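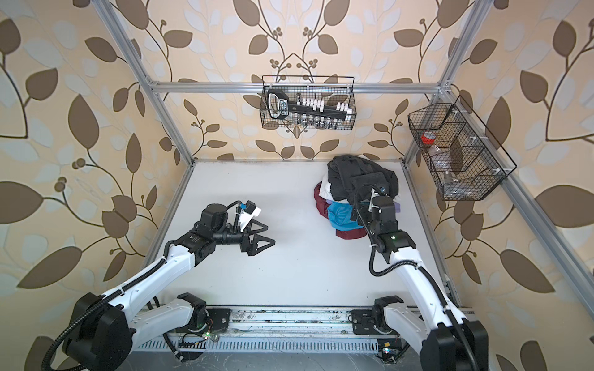

How I stopped my two-arm cell from hanging on the laundry pile task

A few people have asked me how I got the clothes task to run without me sitting next to the stop button the whole time. Most of the fix was in the task runner, and it's small enough that you can copy it in an afternoon. I'm going to assume you already have two arms that move when you tell them to, a wrist camera on each one, and some kind of policy or script that picks where to grab. If you don't have that yet, go do that first and come back!

My runner is called Usitz (Delali Antwi named it, don't ask me). It's a plain Python process that talks to both arms and keeps one queue of jobs. The trouble was that when one arm went into the pile, the other one would happily plan a path over the same spot, and the planner would sit there chewing on it until something timed out.

Step 1: Give the pile a lock

Make one lock for the pile region. I draw the region as a box in the base coordinates of the cell and pad it on every side. Any arm that wants to put its gripper inside the box has to hold the lock first. The other arm gets a parking pose outside the box, gripper open, a little above the floor.

In my config it looks like this:

regions:
 pile:
 owner: none
 pad_mm: 265
 lock_timeout_ms: 800

The pad is big. I started much smaller and kept getting planner failures when the wrist cameras came near each other - the cameras stick up above the grippers and I had left them out of the collision model. Check yours. Really, go check it now, I'll wait.

Step 2: Park with a pose, never with "stay where you are"

My first version simply froze the arm that was waiting. That was a bad idea, as it could freeze halfway across the box and then the lock meant nothing. So now the waiting arm always gets a real target:

if not lock.acquire(arm):
 arm.go_to("park_open")
 arm.wait_for("pile_free")

Teach the parking pose by hand if your arms allow it. I keep the gripper open in that pose so the arm can go straight into a grasp when its turn comes.
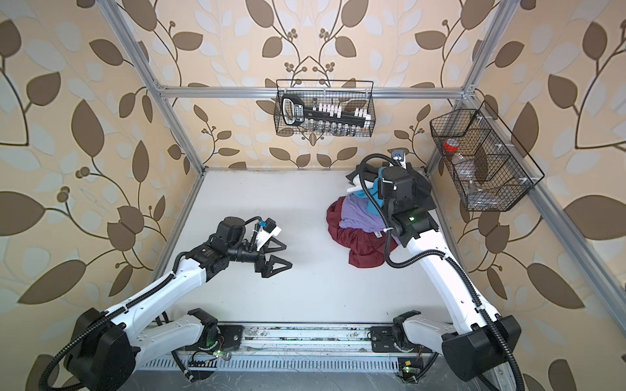

Step 3: Treat the floor as a soft limit

Clothes squash. If you tell the planner that the pile is a solid object, it will refuse to go in, and if you tell it there's nothing there, it'll dive for the floor. I do it in two parts. The planner only gets the arm to a spot over the grasp point, and from there a simple downward move takes over, watching the motor current. When the current goes over my threshold, the arm stops, closes the gripper and lifts.

Set the threshold with an old T-shirt over the bare floor, and start low. Paweena Wannasri runs nearly the same setup over at Gravden and her number is nothing like mine, so please don't copy anybody's value. It depends on your gearing and on how the cable loops pull on the wrist.

Step 4: Log the lock, not just the joints

I had beautiful joint logs and no clue who held the lock at any given moment. Add a line every time it changes hands, with the arm name and the time. I also save the last 2 camera frames from each wrist when a job fails. That costs almost no disk space and it has saved me hours of guessing.

I cap the log at 1000 lines and then roll it over. Make yours longer if you run overnight.

Step 5: Break it on purpose

Before you trust any of this, pull the plug on it in software. Kill the process that drives one arm while it holds the lock. What should happen is that the lock expires, the live arm stays parked and the runner asks for a human. What happened to me the first time was that the lock expired and the live arm went right on in, with a dead arm still sitting in the pile. Oops. So an expired lock and a released lock need to be separate states:

released: next arm may enter
expired: everybody parks, runner pauses

Stamatia Antoniadis spotted that one when she read my code on a Thursday night, and I owe her a coffee.

Things I haven't solved

Picking the top garment is still hit or miss when dark clothes overlap. The segmenter likes to merge them into one big blob, and then the grasp point lands in some silly place between two items. I've been trying the depth edges from Henao's branch, and they help a bit with thick fabric and hardly at all with thin stuff.

Handing a garment from one arm to the other also needs both grippers in the same region, and a single lock can't do that. I have a half-finished version with a shared mode. I'll post it when it stops deadlocking, hopefully sometime in December. If you get there before me, send it over and I'll link to it from this page.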